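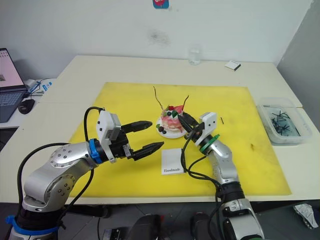
## 4. Torte dekorieren und Schild anbringen

Dieser Abschnitt gilt für die kleine Schichttorte aus dem Dekorset Plesance. Bitte lesen Sie zuerst alle Schritte durch.

1. Legen Sie die gelbe Matte glatt auf den Tisch.
2. Stellen Sie die Torte mit dem runden weißen Teller nahe der Mitte auf die Matte.
3. Setzen Sie die rote Dekoration oben auf, danach die dunklen Kugeln und die grünen Blättchen.
4. Stecken Sie die zwei dünnen braunen Stäbchen von oben ein. Ein Stäbchen neigt sich nach links, das andere nach rechts.

**Vorsicht:** Nicht stark auf die Oberseite drücken. Die Schichten können sich verschieben.

5. Nehmen Sie das Schild »Handmade« und prüfen Sie die weiße Seite auf Staub und Krümel.

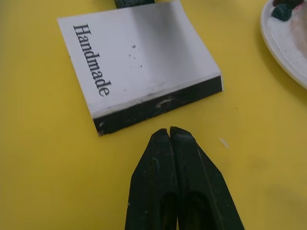 6. Wischen Sie dunkle Pünktchen mit einem trockenen, weichen Tuch weg. Kein Wasser benutzen.
7. Stellen Sie das Schild vor den Teller, die Schrift zeigt zum Gast.

**Hinweis:** Kratzer an der schwarzen Seite sind kein Mangel.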